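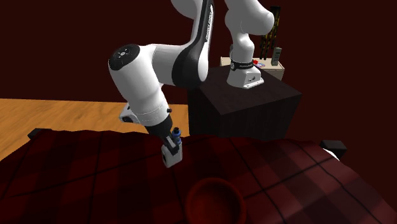 Isabelle Cloutier asked at the last review whether the belt drive would hold its tension through a full winter of cargo use, and whether the grant should pay for a second drivetrain if it did not. Her question sets the order of this report, which covers drivetrain, frame, electrical work, road trials and spending.

Home Projects Reports Contact

Drivetrain

The Evier cargo bicycle now runs a carbon belt on all 14 prototypes. Tension is checked by frequency at the midpoint of the upper run, with the crank at three positions. Four bicycles lost tension beyond the limit in the first month. On all four, the eccentric bottom bracket had rotated under load. The clamp bolts were replaced with a longer pattern and the torque value was raised. No further rotation has been recorded on those bicycles, but they have not yet carried full loads in freezing weather, and the winter question stays open until they have.

Sprocket wear is even. Road salt packs between the teeth on the inner face and does not clear by itself. Riders were told to rinse the rear sprocket weekly. Logs show that most do it less often. A sprocket with open slots under each tooth is on order from Flosov. We do not recommend buying a second drivetrain in this period.

Frame

The split in the right seat stay, needed to fit the belt, is closed with a bolted coupler. Two couplers showed fretting at the lower face. Both were from the first machining batch, which was cut before the drawing was revised. The remaining couplers from that batch have been pulled and scrapped. The Bhattacharjee workshop has quoted for a forged part, but the tooling cost cannot be justified at our volume.

Front rack mounts are unchanged. The steering linkage has a new rod end with a rubber boot. Play at the handlebar is within the limit on every bicycle inspected.

Electrical

The dynamo hub powers the lights and a small logger. At walking pace the logger drops out, so short segments at intersections are missing from the early records. A larger capacitor fixed this on the bench. It has been fitted to four bicycles, and the rest will be changed at their next service. Connector corrosion was found at the rear light on one bicycle, where the seal had been left off during assembly. The assembly sheet now has a line for it.

Road trials

Trials run from the Esness depot on two routes, one flat and one with a long grade past the rail yard. There are 23 riders on the roster. The target is 1000 kilometers per bicycle before teardown. Five bicycles have passed it. Three are behind because their riders changed shifts, and Sajib Abeysekara is moving them to the flat route to catch up. Braking distances with a loaded box are longer than in the spring tests. The pads had been changed to a harder compound for service life. We will go back to the original compound and accept more frequent replacement.

Spending

Parts are under budget. Machining is over, on account of the couplers. We ask to move the unspent parts money to machining. The total does not change. Travel has not been used and can be returned.

Next period

Fit the slotted sprockets on two bicycles and compare against the current type. Finish the capacitor change. Begin teardown of the five completed bicycles in January, starting with the hubs. Cold storage tests of the belt tension will be reported separately.

This site uses cookies to remember your settings. Accept Decline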